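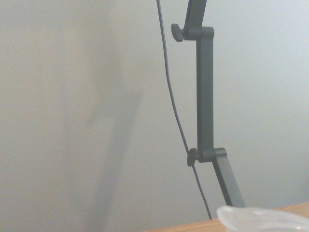

Portes ouvertes de l'atelier Peltala, mai 2025

L'atelier Peltala, à Istley, a ouvert sa salle de robotique au public un mercredi après-midi. J'y suis allé comme visiteur, avec mon carnet et beaucoup de questions. Je ne suis pas ingénieur. Je travaille dans la traduction de notices techniques, et depuis deux ans je traduis des textes sur les bras robotisés sans en avoir vu un seul travailler devant moi. Cette page rassemble quelques images de la démonstration avec mes notes, que j'ai mises en ordre le soir même.

La visite était prévue en groupes de 14 personnes, et chaque groupe restait 35 minutes. Nous avons été plus de 60 à venir dans l'après-midi, ce qui a fait un peu d'attente dans le couloir, mais il y avait des chaises et une bouilloire. La salle s'appelle Yao. J'ai demandé pourquoi, on m'a répondu que le nom était déjà sur la porte quand l'équipe s'est installée.

La démonstration était conduite par Shabani Ondieki, qui s'occupe des essais de préhension. Il parle lentement et il attend que la personne ait fini sa question avant de répondre, même quand la question est longue, et les miennes l'étaient.

Un flacon à pompe sur une table en pin

Je m'attendais à voir des pièces de métal ou des cartons. L'objet du jour était un flacon transparent à pompe blanche, avec un fond de liquide jaune pâle, comme on en trouve à côté de beaucoup de lavabos. M. Ondieki nous a expliqué que le flacon est un objet difficile pour plusieurs raisons. Le plastique transparent se voit mal avec une caméra de profondeur, parce que la lumière passe au travers au lieu de revenir. Le liquide bouge et déplace le poids. Et la pompe dépasse d'un côté, de sorte que le flacon n'est pas le même selon l'angle par lequel on arrive.

J'avais traduit le mot « préhenseur » peut-être cent fois. Je n'avais pas imaginé que deux doigts aussi simples pouvaient demander tant de réglages. Le bras est blanc avec des parties vert foncé, et les doigts se rejoignent à la hauteur du col et de la pompe, pendant que le flacon est debout sur la table. 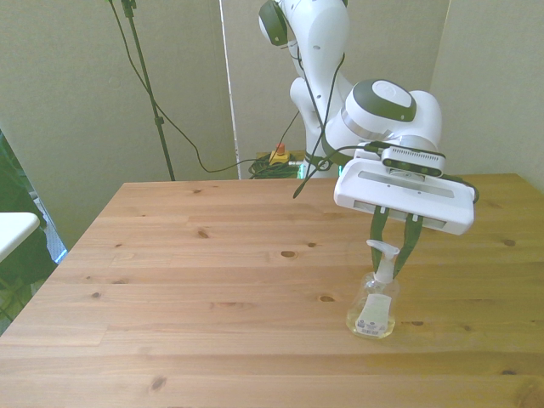
L'approche

Avant chaque prise, il y a une approche. C'est le mot que l'équipe emploie et je le trouve juste. Le bras vient près de l'objet, il s'arrête, puis il continue. Une dame de notre groupe a cru à une panne au premier arrêt. M. Ondieki a dit que la pause était voulue : le programme, qui s'appelle Numik, compare à ce moment la position qu'il a calculée avec ce que voient les caméras. Si la différence est trop grande, le bras remonte et recommence de plus haut.

J'ai demandé combien d'essais avaient été faits avec ce genre de flacon. Il a regardé sur son écran et il m'a donné le nombre exact, 1249, en comptant aussi les essais ratés. Ils gardent tout. Selon lui, un essai raté bien enregistré est plus utile que trois essais réussis dont personne n'a noté les conditions.

Les bouts des doigts sont ici au-dessus de la tête de la pompe et un peu à gauche, sans contact avec elle. Le bec est tourné vers le bras. 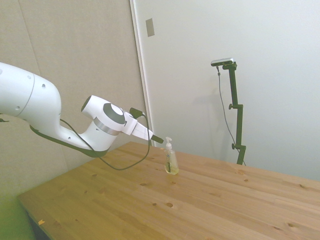 Le programme peut choisir entre deux manières de prendre le flacon debout : par le corps ou par le col. Par le corps, la prise est plus stable, mais les doigts doivent descendre plus bas et ils risquent de pousser l'objet avant de le serrer. Par le col, on évite ce problème, et il en vient un autre, car on peut appuyer sur la pompe sans le vouloir. Un garçon d'une dizaine d'années a demandé si le robot s'était déjà mis du savon partout. La réponse a été oui, au mois de juin de l'année précédente, et il avait fallu nettoyer les doigts avec une brosse à dents. Le garçon a paru très satisfait.

Pour ma part j'ai noté le vocabulaire. L'équipe ne dit pas « saisir » mais « prendre », et pour la fin du mouvement elle dit « poser » si l'objet est accompagné jusqu'à la table, « lâcher » s'il tombe, même de peu. Dans mes traductions j'ai souvent mélangé ces deux derniers verbes. Je vais corriger.

Quelqu'un a voulu savoir à quoi servait le bouton rouge sur son boîtier jaune. C'est l'arrêt d'urgence, et M. Ondieki a précisé qu'on le teste chaque matin. Pendant notre passage il a proposé à un volontaire d'appuyer. Le bras s'est immobilisé tout de suite, sans bruit, et il a fallu ensuite un petit moment pour le remettre en marche dans le bon ordre. J'ai aimé qu'il prenne le temps de montrer aussi cette partie, qui n'a rien de spectaculaire.

Le flacon couché

La deuxième moitié de la visite était pour le flacon couché. C'est un autre exercice. Debout, le flacon présente toujours la même largeur, ou presque. Couché, il peut être orienté dans toutes les directions, et les doigts doivent tourner pour se placer de chaque côté. Il peut aussi rouler un peu si on le touche mal, même quand il a des côtés assez plats.

On nous a laissés placer le flacon nous-mêmes, chacun son tour, derrière une ligne de ruban que le bras ne dépassait pas tant que nous étions près de la table. J'ai choisi une position en diagonale, pour voir. Mon voisin l'a mis tout près du bord et le programme a refusé d'essayer, ce qui nous a fait rire, lui le premier.

Flacon en diagonale, doigts ouverts au-dessus : le doigt de gauche est vers le milieu du corps, celui de droite vers l'extrémité de la pompe.
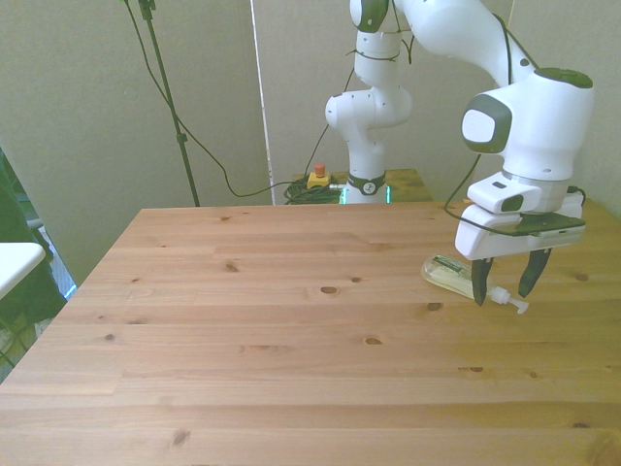

J'ai demandé à M. Ondieki si l'étiquette pouvait gêner. Il m'a dit que pour les caméras elle serait plutôt une aide, car elle donne une surface opaque sur un objet qui n'en a pas beaucoup. L'équipe a donc travaillé avec des étiquettes différentes et aussi sans étiquette du tout, pour que Numik n'apprenne pas seulement à chercher un rectangle de couleur. Je n'y aurais pas pensé.

Nous avons parlé encore un peu de l'éclairage. La lumière de la salle change selon l'heure, et ils ne ferment pas toujours les stores, exprès. Une cuisine ou une salle de bains n'est pas éclairée comme un laboratoire, m'a-t-il dit, et le bras doit s'y habituer maintenant.

Renseignements

La prochaine visite de la salle Yao est annoncée pour le mois de juin, l'après-midi également. L'entrée est gratuite, mais il est préférable de s'inscrire à l'accueil de Peltala, par téléphone ou sur place. Les enfants sont acceptés avec un adulte. La présentation se fait en français, et M. Ondieki répond aussi en anglais et en swahili.

Si vous trouvez une erreur de terme dans mes notes, écrivez-moi, je la corrigerai avec plaisir. Je remercie l'équipe pour son accueil, et la personne qui m'a rendu mon parapluie dans le couloir.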